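Soft hands for the vegetable aisle

Picking up a cabbage without bruising it is a job most people never think about. For a robot it has been a long-running nuisance, and a small research group working under the name Pirihi has spent the past two years on one narrow part of it: how hard to squeeze.

The group's method is called Gravel. It takes the pictures from a small camera fixed at the wrist and uses them to set the grip force several times a second, watching how the surface of the vegetable folds as the hand closes. There are no pressure sensors in the fingertips. Earlier versions had them, and they kept failing when juice and grit got into the wiring.

"We wanted to see how far you could get on sight alone," says Shayne Tawhiri, who runs the trials. "A leaf creases before it tears. If the camera can see the crease, the hand has time to ease off."

To teach the system what a crease means, the team recorded 3960 grasps on fresh produce, most of them guided by a person holding a set of controls. After throwing out the ones with blurred pictures or missing force readings, they had 3439 left. Each was marked by hand for damage a day later, when bruises had had time to show. Tawhiri did a good share of the marking himself, at a bench by the cold store, and he would like the next round to be done by somebody else.

The results are mixed but useful. On leafy vegetables the hand had never handled before, it lifted and placed 70 per cent without a mark. The same hand with a fixed grip force managed 54 per cent. On firm, round items there was almost no difference between the two, and on very ripe tomatoes both did badly. The group reports all three in its write-up and gives the tomatoes a section of their own.

One weakness comes from the position of the camera. Mounted so low, it sees a great deal of the hand and less of the vegetable, and the view gets worse as the grip closes. The team tried a second camera overhead, on a frame called Baltano, but shelves got in the way and the two views were hard to line up. They went back to one camera and trained the system to make do with the strip of leaf it could still see.

Lighting is the other problem. A bright wall or window behind the stall washes out part of the picture, and the folds become harder to read. A filter written for the project, Pastell, evens out the brightness before the pictures reach the main program. It helps, though it adds a short delay, and the hand moves more slowly as a result.

The next trials are planned for December. They will use mixed crates, where the hand has to reach past one item to get at another. Tawhiri expects the figures to drop at first.

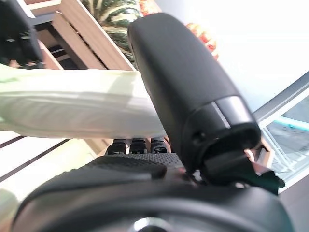
The wrist camera's view, with a long, pale leafy item reaching behind the large black finger.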